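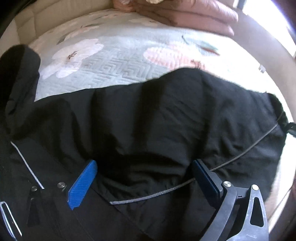
Skolumham, Nov 14, 2025

Plokidness opens winter coat exchange in Skolumham

The clothing company Plokidness is pleased to inform that its winter coat exchange will open in December at the Mbeki Hall. Residents can bring a clean coat or jacket and choose another one at no cost. The company has prepared 3,000 garments for adults and children, in all usual sizes.

"Many good coats stay in the closet for years," said Demetrius Whitfield, director of Plokidness. "We would like that they are worn again."

Small repairs, such as buttons and zippers, will be made at the hall by 25 tailors from the Prulum sewing school.

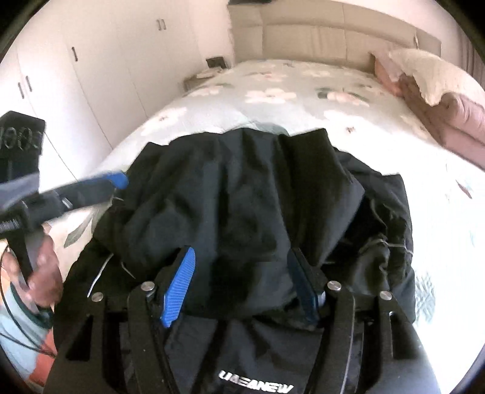
How to take part

Registration is free and is done at the entrance of the hall.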